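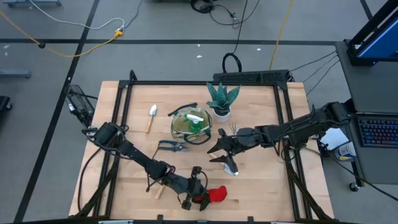 Light wooden workbench with a butcher-block top

How to Oil a Butcher-Block Work Surface

A butcher-block top is made from many strips of wood glued side by side. It is strong and pleasant to work on, but when it is sold without finish it drinks everything: water, coffee, glue, the juice from an onion. In this guide I explain how I oil such a top at home, with simple tools. The same method is good for a kitchen counter, a desk or a bench in the garage.

I write for raw wood or for wood which was oiled before. If your top has varnish, the oil will stay on it as a sticky layer and you must first remove the varnish completely. To check, put a drop of water on a place where it does not disturb. If the drop makes a dark spot after some minutes, the wood is open and you can continue.

What you need

Sandpaper, 120 and 180 grit, and one sheet of 240
A sanding block, or a small electric sander if you have
Hardwax oil or pure tung oil
Cotton cloths without lint, old T-shirts are very good
A flat brush or a plastic card for spreading
Thin gloves
A metal bucket with water, for the used cloths

For my bench I used the clear hardwax oil from Brikito. Other oils work also, only read on the can if it is allowed for contact with food when the top is for the kitchen.

Preparing the wood

Take everything off the top that can be taken off. Clean it with a cloth that is only a little damp and let it dry until the next day. Do not oil a top which feels cold and heavy under the hand, it is often still wet inside.

Sand with 120 in the direction of the grain. Between two strips the grain can change its look, but you still go in the long direction of the whole table. When the old marks are gone, change to 180. I stop here for a bench. For a kitchen I make one more light pass with 240.

Please do not press on the sander to remove a deep stain faster. I did this on my first counter in October and it has now a small valley where the water likes to stay. It is better to work a larger area around the stain.

Remove the dust with a vacuum cleaner and then with a dry cloth. The end grain, that is the two short sides, should be sanded finer than the top. It takes much more oil and becomes darker if it is rough.

The first coat

Stir the oil slowly, do not shake the can. Pour a small amount in the middle and spread it with the card or brush along the planks. Leave it for the time that is written on your can. With mine it was 40 minutes.

Look at the surface from the side, against a window. Dry islands will show dull. Give these places a little more oil and wait another 5 minutes. After this, take a clean cloth and wipe away everything that the wood did not accept. This step is the most important one of the page. Oil that remains on top does not become protection, it becomes gum.

If you can reach the underside, give it one coat too. A top which is oiled only on one side can bend with the seasons.

About the used cloths

Cloths with oil can heat up and begin to burn without any flame near them. Put them under water in the metal bucket immediately, or spread them flat outside, one layer, on stone or concrete. Never put them in a ball in the trash.

The next coats

Wait until the following day. The surface will feel a bit hairy, this is normal for new wood. Go over it by hand with your finest paper, very light, clean the dust and oil again. Now you will need much less.

For a desk, 2 coats are enough. For a counter near the sink I do one more. After the last coat do not put anything on the wood overnight, and keep water away for one week.

Small repairs later

Oil has one big advantage over varnish: you can repair only the bad place. Sand the ring or scratch with 180, go a little wider than the damage, oil it and wipe. In the first days you will see the difference in color, then it becomes less.

Black spots usually come from iron, for example a wet can that was standing on the wood. Sanding helps if they are not deep. For the deep ones you can buy oxalic acid in the paint store. Follow the label, use gloves and glasses, and rinse well before you oil again.

For daily cleaning I use warm water with a little mild soap and dry it after. Sprays with ammonia or bleach make the wood gray. I put on a new thin coat when water does not stand in drops anymore, and the counter beside the stove usually asks for it first.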